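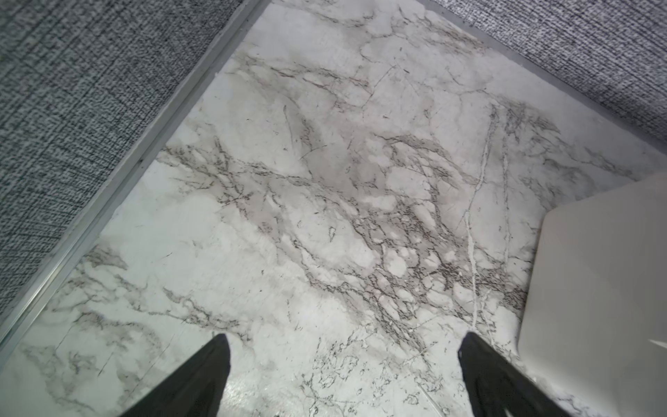
Reading time: 3 min

4. Why people keep a surface they say they dislike

When we began the Bandale survey we expected that the answers on kitchens and dining rooms would be the dull part, something to get through on the way to the questions on heating and noise. We were wrong, and happily so. People had a great deal to say on the subject of their counters and tabletops, and many of the 3,274 households that sent back the long form used up the whole margin on it, sometimes turning the page sideways to fit in a last thought.

The question itself was a plain one. We asked whether the main surface in the room where the household eats was chosen by someone living there, was already in place when they moved in, or was given to them. We then asked whether they would choose it again. Of those who had inherited theirs from an earlier tenant or owner, 60 percent told us they would not, and yet very few had any plan to replace it. Cost came up, of course, and so did landlords, but the reason we met most often in the written comments was a softer one – people had grown used to the thing, and had built their habits on top of it.

Pattern seems to play its own part in this. Households with a plain, single-color surface tended to write about damage, and could often tell us where each scratch had come from. Households with a marble pattern wrote far more about the look of it, warmly or otherwise, and much less about wear. A reader in the Laswood district told us that her children had found a map in the veins and had named the islands. Another complained that crumbs vanished into the gray until he put his hand down on them. We had not asked about either, and we are very glad that they told us. The white-and-gray type (Figure 3) was the one that drew the longest comments, and it also drew the most divided ones: the word "calm" and the word "busy" were used of it almost equally often, now and then by two people in the same home.

Our reading is close to that of the earlier Kisirham study, which dealt with curtains and floor coverings and found the same slow drift from dislike to a kind of fond patience. We differ from it on one point. In Kisirham the drift was put down to age, while in our returns it follows the number of years in the home much more closely, and young tenants who had stayed put sounded very like their older neighbors.

Figure 3. White marble pattern with darker veining, dense in some areas and wispy in others.
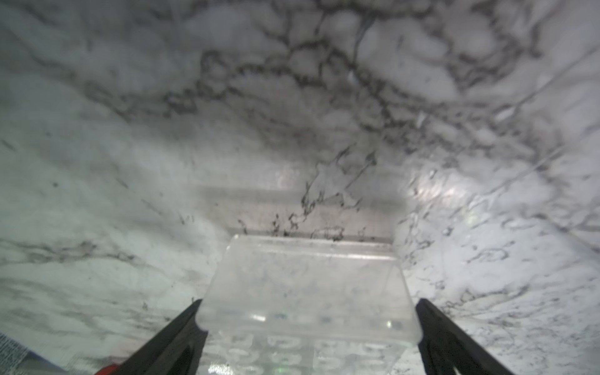

4.1 Limits of the written comments

Margins are a generous source but an uneven one. People with strong feelings write more, and people with small children write less, or write in bursts. Two coders read each comment, and the 26 on which they could not agree were left out of the totals, though we have kept them for the later paper on shared kitchens. The long form went out in April, when many homes are in the middle of spring cleaning, and that may have put surfaces on people's minds.

Contact: Ó Néill Household Studies, Bandale office | All rights reserved | Back to top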